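About Birkwood

Birkwood is a nonprofit law and reentry office. We help people with criminal records clear what can be cleared, get back the licenses and rights they are entitled to, and find out what is still on file about them. Our clients do not pay for our work.

The office was started by Natália Lobo, who had spent 13 years as a public defender. Many of her former clients kept calling after their cases closed. They had finished their sentences and were being turned down for apartments, jobs and nursing programs over charges that were old or had been dismissed. Public defenders are not usually assigned to that kind of problem, so she rented two rooms on Ayala Street and began taking those calls full time.

What we do

Most of our work is record sealing and expungement. We order the client's full record, check it for errors, and file petitions in each court where there was a case. We also handle occupational license appeals, voting rights questions, and old fines and fees that keep a driver's license suspended.
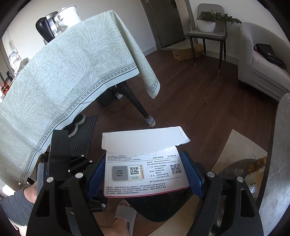
We do not take new criminal charges, immigration cases or family court matters. If you call about one of these, our intake staff will give you the number of an office that does.

Since opening we have filed petitions for more than 1,000 people. Last year we closed 66 license appeals, most of them for home health aides, barbers and commercial drivers.

Who works here

Several members of our staff have served time themselves, including both of our intake coordinators. We do not run background checks on applicants for any position unless a court or facility we visit requires one. Our attorneys are all licensed in the state, and law students work under them during the school year.

Jemudia

Jemudia is our peer program. People who have been through the petition process meet with people who are starting it, go with them to hearings if asked, and help with the paperwork. Peers are paid by the hour and trained by our staff. The program also visits the Undisthorpe facility each month to talk with people who are close to release.

Funding

We are supported by foundation grants, a county contract for reentry services, and individual donations. The county contract pays for Jemudia and part of the intake desk. It does not cover court filing fees, which we pay from donations when a waiver is denied.

Visiting us

Walk-in intake is on Saturday from 9 a.m. to 2 p.m. Bring a photo ID and any court papers you still have. If you have no papers, come anyway and we will look up the case numbers with you. All other visits are by appointment.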